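Freestanding bath on a tiled floor – where do you keep the bottles?

Bathrooms and Plumbing > Baths and Showers
19 replies, showing the most recent

TealKettle
Hello all. After a great deal of dithering (my sister would say years, and she'd be right) we've finally decided on a freestanding bath for the upstairs bathroom. Ours is an old built-in one with a wide ledge along the wall, and on that ledge live the shampoo, the conditioner, the bubble bath, the children's things, a pumice stone and a plastic whale. When I sat down with a cup of tea to look at the Storbridge brochure I noticed that not one of the baths in it has anywhere to put so much as a bar of soap. So my question is a simple one. Those of you who have a freestanding bath, where does everything go? And while I'm here, has anybody got one with the taps mounted on the rim of the bath itself? I like the look of them but my husband worries about cleaning round them.

Roy Gosling
Welcome to the bottle problem! We've had ours six years now, a Bellamy, and I've been through most of the answers. First we had a rack across the top, which was handsome but had to be lifted off every time anyone wanted to get in, and then it dripped all over the floor. Then a little stool beside the bath, and I stubbed my toe on that stool more often than I care to remember. What we've settled on is a recess in the wall behind, tiled to match, at the height you can reach when you're lying down. Do measure that height while sitting in the old bath with your arm out. I felt a fool doing it, fully dressed with a pencil behind my ear, but it was worth it.

marrowfat
A recess is lovely if your wall is thick enough and you're retiling anyway. If not, you're looking at a lot of dust for the sake of three bottles. We use a basket on the windowsill and carry over what we want. It also stops the teenagers leaving empties about the place, or it did for a month or so.

Bhupendra Dubey
I'd like to say a word in favour of taps on the bath, if I may. We had ours put in last September and I wouldn't go back. You can lie there and top up the hot without getting out, and the hand shower is right beside you for rinsing hair or, in our house, rinsing the dog. The cleaning is a fair point all the same. Limescale collects round the base of each knob and you do need an old toothbrush and a bit of patience. As for bottles, we keep two on the rim at the tap end and everything else in the cupboard under the basin. It took some family negotiation, I'll admit.

marrowfat
Two on the rim until somebody's elbow catches one, though. I'm sorry to be the grump, but a rounded rim and a wet bottle are not friends. Ours landed in the bath more often than it stayed put, and a full litre of conditioner makes an alarming noise when it goes in.

Roy Gosling
I'm with marrowfat on that one, Bhupendra, much as I enjoy your posts. It depends how wide the rim is, I suppose. Our Bellamy has a rim you could barely balance a teaspoon on. The ones with a proper deck for the taps must be a bit kinder.

Bhupendra Dubey
That's just it, Roy, the tap end is flatter on ours. I wouldn't try it along the sides. We also decant into small bottles now, so even if one does go over it's no great drama.

plumb_and_custard
Fitter here, thirty-odd baths of this sort under my belt. Taps on the bath are fine, but please, please ask how you get at the connections afterwards. With a bath standing out in the room there's no panel to unscrew, and if a hose starts to weep you want to be able to reach it. Leave yourself a decent gap behind as well. I like to see 200 mm if the room will give it to you, so you can get a mop in and an arm down. People push them up close to the wall to save space and then wonder how the fluff got there and how it's ever going to come out.

TealKettle
Oh, this is so helpful, thank you. I hadn't thought about the gap at all. I've just been up with the tape measure and if we shift the towel rail we could manage it. Can I ask about floors too? We're thinking of large tiles with a marble look. Is grey a mistake?

marrowfat
Grey hides everything except talc and toothpaste. I'd have it again tomorrow. Get a matt finish if you can, as shiny ones are treacherous with wet feet.

Roy Gosling
Agreed on the matt. And if you're buying accessories, the Kimex corner basket cost me 65 pounds and went rusty at the screws, so I'd give that a miss. The Nalard stick-on shelf was much cheaper and is still up. I know others have had better luck with Kimex, so perhaps mine was a bad one.

plumb_and_custard
Mine's been fine, Roy, for what it's worth, but I put stainless screws in from the start.

copperbeech
Long-time reader, hardly ever post, but I've got the white bath, the black taps and the grey marble-patterned floor, so I feel I ought to speak up! I love the black. It does show water marks, and I go over it with a dry cloth after my evening bath, but it takes hardly any time and I find it rather soothing. My tap is one of the tall curved ones and it clears a bucket nicely when I'm doing the floor. On the bottle question I'm somewhere between Roy and Bhupendra – one bottle by the bath when I'm using it, and back in the cupboard after.
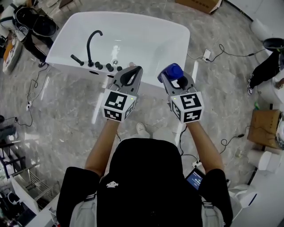 White tub, black taps and hand shower, grey marble-pattern tiles, and a blue bottle or tub of something at the rim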